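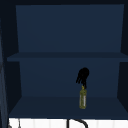

Ketsara Thepsuriya wrote to ask whether the Wamis simulator is worth learning before you own a single motor, and whether a kitchen cupboard is a silly place to begin. Yes to the first, no to the second, and I've got enough to say that it may as well be a review!

I'm building an arm for the shared workshop on Purwood Lane — a black gripper with several thin fingers, meant to reach into shelving and bring things down for people who can't. The metal parts are still in a box. Everything so far has happened in Wamis, in a rendered kitchen with a navy open cabinet over the sink, and I've been having a great time in there.

What I love most is how quickly you can try things. You pick a room, drop in an arm, put a bottle on the bottom shelf and start reaching for it. My first approach came straight in from the front and kept knocking into the bottle, so now the gripper comes down from above and closes on the cap. That change took me one evening. With real parts I'd have been drilling new bracket holes for a week.

The contact settings are good too, once you find them (second tab, under Surfaces, don't ask me why). I left a batch going over a weekend and had 3,000 attempts waiting for me on Monday, sorted by where each one went wrong. My old laptop can manage up to 4,000 if I close everything else.

Now the grumbles. The lighting presets are gloomy, and a black gripper inside a dark blue cupboard is hard to read on a small screen. I nearly always end up turning the brightness up. The manual stops dead at page 47, right where the section on joint limits ought to start. And the export to Etimia controllers dropped my wrist offsets twice before I learned to save them in their own file.

I also tried Sangkhawat, which has prettier rooms and a much nicer menu, but it crawled on my machine and I went back within days.

So, Ketsara, get Wamis, start with the cupboard, and leave the gripper speed at the slow setting until you trust your approach path. I'm moving on to the door hinges next — if you work out the joint limits before I do, please send me your file.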